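Walkaround notes, Emix two-seater, May, hangar 3 at Putotska

I do this one the same way every time, nose to tail, and scribble my comments after each line. Coffee first!

- [x] **Prop and spinner.** Small nick near one tip, dressed out already. Fine by me.
- [x] **Oil.** A bit low, topped up. (Wipe the dipstick twice, it lies the first time.)
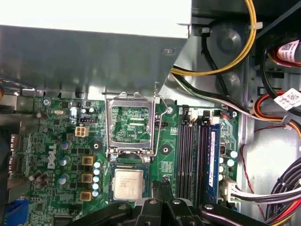

- [x] **Cowling latches.** All shut, though the left one is getting lazy and I had to lean on it. I've asked Rebelo for a new spring.
- [ ] **Nose tire.** Soft again, so I'm leaving this box open until it's held pressure overnight.

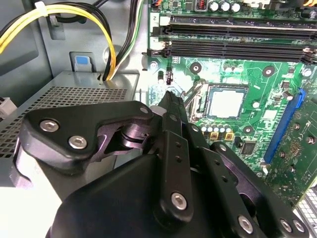

Radio and panel next. The intercom crackles on the right seat and I'm pretty sure it's the jack, so that's a job for the bench. I like bench jobs, same as anything with a green circuit board and the cover off, where you can get at the parts without lying on your back under a panel!

- [x] **Fuel drains.** Clear, no water, all 3 points.
- [x] **Flaps and ailerons.** Full travel, no grinding. Lovely. 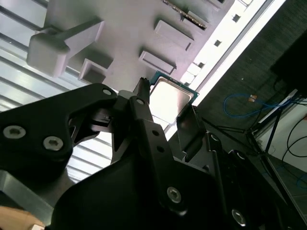
*Gripper finger at the edge of a processor*

- [x] **Seat belts.** Right one is fraying by the buckle. Still legal, but I'd swap it within 14 hours of flying.
- [x] **Baggage.** Iria's ferry kit can weigh up to 300 pounds with the tools in, so weigh it, please, don't guess!

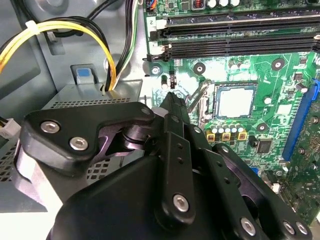

Photo: Putotska workshop

- [ ] **Beacon.** Dead. Bulb's on the shelf, I'll fit it after lunch and sign the sheet then.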